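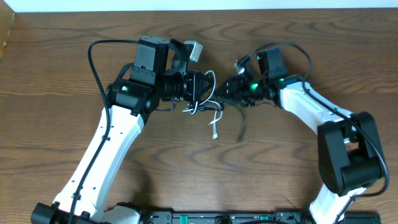 My project was about why people in our town stopped fixing their own furniture, and it started with my grandmother's old dining table. I wanted to know how long a good table lasts if you look after it, so I spent most of January reading repair guides and going through survey forms. A brown wooden tabletop with dark, wavy grain running across it is what most people pictured when I asked about "a real table," and plenty of them said they'd never dare sand one themselves! I get it – I ruined a corner of ours on my first try.

I handed out 100 forms at the Skovirthorpe market and got 25 back, which was a bit sad but still enough to work with. Most people said they'd throw out a wobbly chair before gluing it. The ones who did repair things nearly all learned it at home, usually from a parent (mine can't hold a hammer, so that was bad luck for me).

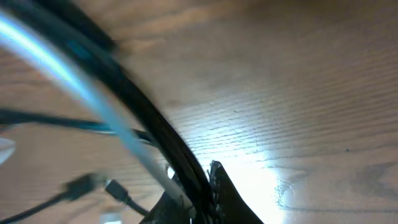
Skander wrote on my draft that I was blaming laziness too much and should look at prices, and that a tube of glue and two clamps can cost more than a used chair. Fair point. I went back and added a question on cost, and the second batch of answers looked pretty different – money came up way more than time did. I still need to redo the chart on page four, and the Fodel wood glue test is in the appendix with my notes on drying.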